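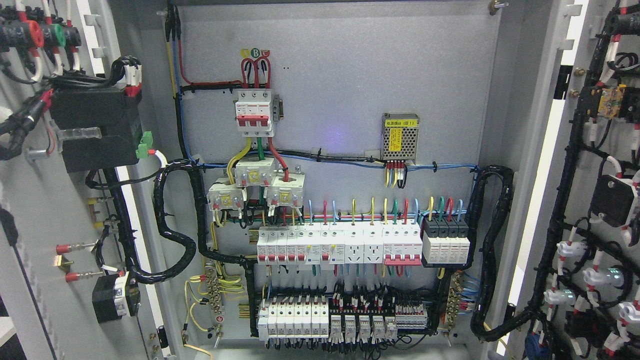
Both doors open. Main breaker at the top, CTs under it, most of the rest on the two rails.

Power meter on cabinet door shows a third of the real load

Viewed 1334 times
Tags: current transformer, panel meter, three phase, training cabinet

pranport_bench

We have a three-phase practice cabinet that came to us already built. Most of the labels inside are in Chinese, and the drawings we got with it are for a slightly different version, so I have been working out the wiring by following it with a finger (power off) and writing it down as I go.

What I have so far, from the top:

The supply comes in on three thick cables, all of them red, to a white three-pole main breaker with a red toggle. Under that, a yellow, a green and a red cable go down through three white current transformers. To the right there is a small silver power supply with a yellow label that says 电源模块 (B1), which my phone translates as "power module (B1)". Then there is a rail with five small breakers, a residual-current breaker with a blue test button, two sockets, a wider breaker and a surge protector. The bottom rail has more small breakers, a row of plug-in relays with clear covers, and terminal blocks.

All of that seems to work. My problem is the square power meter on the left door. We run a three-phase resistance heater as a test load. It is a Baumgart unit, three equal elements, and our portable analyzer says it draws 2769 W once it has settled. The meter on the door shows a third of that for total power. It isn't jumping around. It sits there and reads a third, very steady, for the whole 15 minutes we leave the heater on.

The voltages look right on all three phases. The currents also look right, and they match a clamp meter well enough that I don't think anything is broken. It is only the power that is wrong.

I wondered if the meter was set for single phase, or if the CT ratio was wrong in the setup menu. I don't want to start changing settings until I understand it, because we have no record of what they were when the cabinet was delivered.

Has anyone seen this before? And is it safe to take the wires off the CTs to swap them around, if it comes to that?

Replies

zestmont_sparky

Check your CT ratio. When a meter reads a third of what it should, the ratio is usually wrong in the menu. Go into setup, look for CT and multiply whatever it says by three. Should be a two minute job.

I had one like this on a pump panel and it was the ratio.

ratchet_and_rail

I don't agree with the reply above. If the ratio were wrong, the currents would be wrong by the same factor, and the poster says the currents match a clamp meter. Please don't multiply anything by three. You would get a correct total for this one load and wrong currents on every screen.

Correct volts, correct amps and wrong watts on a resistance load means the meter is not pairing each current with its voltage the way it should. There are two common ways to get that.

One CT is reversed. Either the CT body is on the cable the wrong way around, or its two secondary wires are swapped at the CT or at the meter. The current value still reads fine, since amps are shown without a sign on most of these meters. The power on that phase comes out negative. With a balanced load you have two phases counting up and one counting down, and the total is one third of the real figure. That is exactly what you describe.

Two CTs are on each other's phases. For example, the meter thinks it is looking at phase A current and it is getting phase B. With a balanced resistance load, each of the two wrong phases then reads minus one half of what it should, and the total comes out close to zero. Your total is a third, so I would put this second on the list. Worth knowing anyway, because people find the reversed one, turn the wrong pair of wires, and end up with a combination of both.

So before you open anything, page through the meter until you find the power for each phase separately. Most three-phase panel meters have that screen. Write down all three with the sign. If one of them is negative and the other two are the same size and positive, you have your CT.

About the colors. Yellow, green, red is the usual Chinese order for phases A, B and C, with blue for neutral. That fits the cables through your CTs. It also fits the little round markers just above the loops at your main breaker – I can see a B on a green one, with a yellow and a red on either side. Since your incoming cables are all red, those markers are the only thing telling you the phase at that end. Don't assume they are right. Check each one through to the yellow, green and red with a continuity tester while the supply is locked out.

Now the safety part, and please read this even if you skip the rest. Never open the secondary of a CT while current is flowing in the cable that goes through it. With the secondary open it can produce a voltage high enough to hurt you and damage the CT. Turning off the heater is not enough. Isolate the whole cabinet upstream, lock it, prove it dead with a tester you have just checked on a known live source, and then undo the CT wires.

Remember also that the incoming side of the main breaker stays live when the breaker is off. In your cabinet those three loops come down into the top of it, close to where your hand would be working on the CTs. That is why I say upstream.

Things to look for once it is dead:

The arrow or the P1/P2 marks on each CT. All three should face the same way relative to the supply. P1 normally faces the supply, P2 the load. The marks may be on the side, so you may need a mirror.
The secondary wires, S1 and S2. Follow both to the meter. Same order on all three.
Any place where the CT wires cross from the back panel to the door. If the bundle has been taken apart and put back, that is where a pair gets turned.

Change one thing only. Put it back together, close up, run the heater and read the three phase powers again.

pranport_bench

Thank you, that is very helpful. I found the per-phase screen. It was three presses in. Yellow phase positive, red phase positive, and green phase negative. All three are the same size.

A second thing came up when I was looking at the meter. The row of lamps at the top of the door goes amber, green, red. We had been treating these like a machine stack light – red for fault, green for OK – and we had written that on the sheet we hand to new people. After reading your note on the colors I am not so sure. 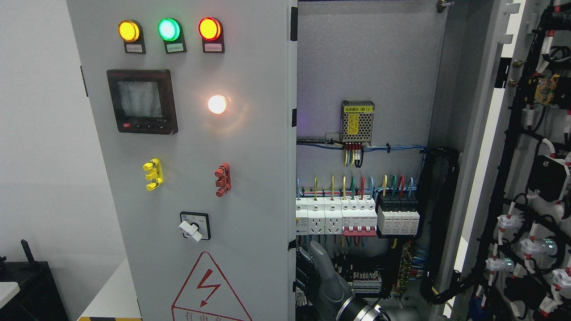 Urkham Electrical Skills Club – Panel Wiring Group

The lamps are all on together whenever the cabinet is powered, and that never made sense to me as a fault display. There is also a white lamp to the right of the meter that I can't place. Under the meter area there are two connector blocks, a yellow one and a dark red one, then a rotary switch with a white handle, then the hazard sign. I haven't traced any of those yet.

So two questions now. Are those phase lamps? And would turning the pair at the meter be just as good as turning it at the CT? The meter end is much easier to reach.

ratchet_and_rail

Green phase negative with the others the same size is a reversed CT on that phase. I would be surprised by anything else.

Phase lamps, very likely. Amber for A, green for B, red for C, all lit when all three phases are present. If one goes out, you have lost a phase or a lamp. You can confirm it by following one wire from the back of each lamp to wherever it picks up its supply, again with the cabinet dead. There is a small black label plate under each lamp too. I can't read them at this size, but get close and run your phone translator over them. I would correct that sheet before anyone new uses the cabinet. A person who thinks red means fault will get used to ignoring it.

The white lamp could be a number of things. I won't guess from a picture.

Electrically, turning the pair at the meter gives the same result. But look at the CT first. If the CT body is on the wrong way around and you fix it at the meter, write that down on the drawing, or the next person will see a CT facing the wrong way, "correct" it, and you are back to a third. If the body is right and the wires are swapped at the CT, fix it there. Also check if one side of the secondaries is tied together and grounded. If it is, you can't simply turn the pair at the meter without moving that connection too.

zestmont_sparky

Fair enough on the ratio, I missed that the amps were good. Mine had low amps as well.

pranport_bench

Done. Supply isolated at the wall and locked, everything proved dead. The three CT bodies all face the same way. On the green phase the two secondary wires were swapped at the CT terminals, S1 to S2. Moved them over, tightened, gave each a light pull, and checked the other two CTs for loose screws while I was there.

All three phase powers are now positive and the total agrees with the analyzer as closely as I would expect. I did not touch the meter settings, but I have gone through the menu and written down every value, and the list is now in the folder with the drawings.

The lamp labels do say phase A, B and C. The handout has been changed. I still have the white lamp and the two connector blocks to trace, and I will start a separate thread for those if I get stuck.

kettle_fuse

Adding one for anyone who finds this page by searching. If your load is a motor and not a heater, don't rely on the one third rule. With a poor power factor a swapped phase can look almost believable on the total. Use a plain resistance load for the check if you can borrow one, or compare each phase against a portable analyzer.

Same warning as above about the CT wires. If the meter has to come out for some reason and the panel must stay on, the secondaries need to be shorted at a proper shorting block first, and I can't tell from the pictures if this cabinet has one. If it doesn't, the meter stays in until the power is off.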